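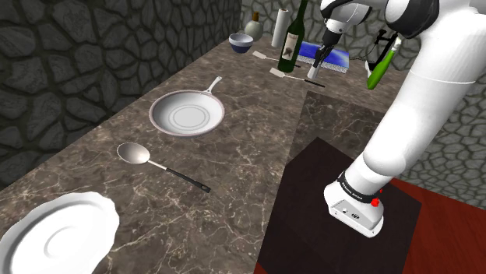 A white robot arm at a marble counter with a stone wall behind it. Computer rendering.

The seminary at Trarach holds its open day in April, when the hill it stands on is at its muddiest. The bus puts you down at the bottom, beside a sign giving the times of Mass and the price of eggs, and from there it is 72 steps to the gate. I know the figure because it is painted on the first one, presumably as encouragement.

I had come with a coach party from the parish of Medgate, whose members had packed for the day as if for a siege. By the time we reached the porch two flasks were already empty and somebody had lost a glove. A second-year student in a cassock slightly too short for him welcomed us, apologised for the wind and asked if anyone had a vocation. There was a silence. He said that was quite all right, most people came for the library.

The library is worth the climb. It was paid for by the Economou bequest, left by a shipping family who had no connection with the place beyond one wet weekend, and it holds 3000 books in a room built for half as many. The rest of the shelving runs down the corridor and into what used to be a boot room, so that the early Fathers are to be found under the coat hooks. Moral theology is next to the radiator. I was told the students are fond of moral theology in winter.

There are 62 men in training at present, from their early twenties up to a former bus inspector who is older than the rector. We were allowed to sit in on a preaching class, where each of them had four minutes on the lost sheep and a bell was rung at the end of it. The bell was rung without mercy. One poor man had only just got the shepherd out of the house. The inspector finished with ten seconds in hand and sat down looking like someone who had brought the last bus in on time.

Lunch was soup, then a second soup. The talk at my table was about placements, which the students do at Unberg, down on the coast, where the parish runs a night shelter and a drop-in. They spoke of it more plainly than they had spoken of anything in the chapel. One said he had gone there with a head full of Augustine and spent his first month learning to unblock a sink. He still goes back in the holidays.

Vespers was at half past four and sung well, apart from us. The hymn was number 481, which Medgate knows to a different tune and saw no reason to abandon. The organist held out for two verses and then came over to our side.

Tea afterwards in the cloister, with a stall selling honey and tea towels. The coach left at six. The glove was on the gatepost on the way down, and it belonged to somebody else.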